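Looking for two or three people to help finish a robot arm build (shared workshop, evenings)

Our build is called Pritden, and it lives at the back of the Jevar workshop. The plan is to get a robot arm to tidy up a table by itself, using parts we can afford and code we can understand. We do most of the work in simulation first, so you can join in from your kitchen on the nights you can't make it over. Right now the job is picking up a tennis ball and a teal container with a handle, and I can't tell you how much fun it is to argue about a handle for a whole evening!
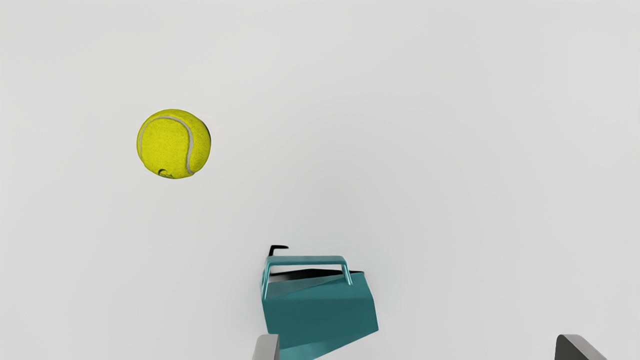 We have a budget of 1000 dollars for the real arm and have spent 772 so far, mostly on motors and a power supply. What we're short on is hands. I'd love to hear from someone who likes writing Python, someone who likes wiring, and anyone who will happily print the same bracket again with slightly bigger holes. You don't need a degree or any robot experience. I had never touched a motor controller before last winter, and now I have opinions on them.

We meet from 7 pm until 10 or so, two evenings a week, starting in September. There's no pay, but the bench fee is covered and you can borrow tools between sessions.

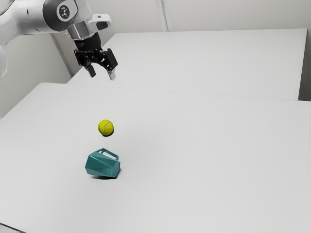 The grasp planner is the part I'm most excited about. It handles round things fairly well and gets confused by handles, especially when the object is lying on its side - so if geometry is your thing, please come and take that over. Lo, our little logging script, saves every run, and there's plenty to dig through.

To join, leave a note for Drita Georgiou at the Jevar front desk with a few lines on something you've built or fixed. Half-finished projects count. You need to be 16 or older.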